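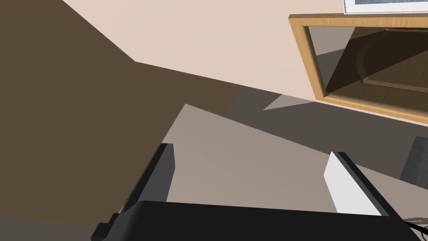

Wrist view drifts after a few hundred resets
Board: Cells and fixtures > Simulated cells

kestrel_jig
Posted 11/25/21
We run a Tikton two-finger gripper model in the Plillevero simulator, one cell, up to 1000 resets a night. The wrist camera is fixed to the palm link. By morning the finger gap at "fully open" no longer matches the value saved at setup. Joint limits are unchanged. I have re-imported the model twice. Where should I look next?

oldbackplate
Reply 1
Check whether the reset writes joint positions or only joint targets. If it writes targets, the fingers start each run from wherever the last one left them. We had this in October with the Prandley arm. The fix was to write both and then step the solver 4 times before reading anything back.

mu_zero
Reply 2
Disagree. Leftover position would clear itself once the fingers hit the stop. A drift that builds up is more likely the mimic joint. Drive the left finger, log the right, and compare at full open. Also post a wrist view with the fingers open, please.

kestrel_jig
Reply 3
View as requested. Both joints driven at the moment, no mimic.
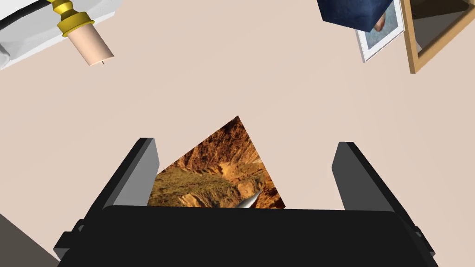
Wrist camera, fingers open, canyon picture between them.

mu_zero
Reply 4
Thanks. I can't judge a small offset from that by eye, so log it. The palm housing covers the lower part of the picture card, so don't use the card as your alignment target. Put a plain marker where all four corners are visible.

oldbackplate
Reply 5
Agreed on the marker. Still not agreed on the joints. With no mimic in use your theory has nothing to act on. What is the finger damping set to?

kestrel_jig
Reply 6
190 on the left. The right is 7, left over from the Rattanakul import script. I had not looked at it.

mu_zero
Reply 7
Set them equal before anything else. I withdraw the mimic joint.

oldbackplate
Reply 8
Equal damping, yes, but that changes how fast they settle and not where. Do the position write as well, and change one at a time or you won't know which did it.

kestrel_jig
Reply 9
Damping tonight, reset script tomorrow. Will post both logs.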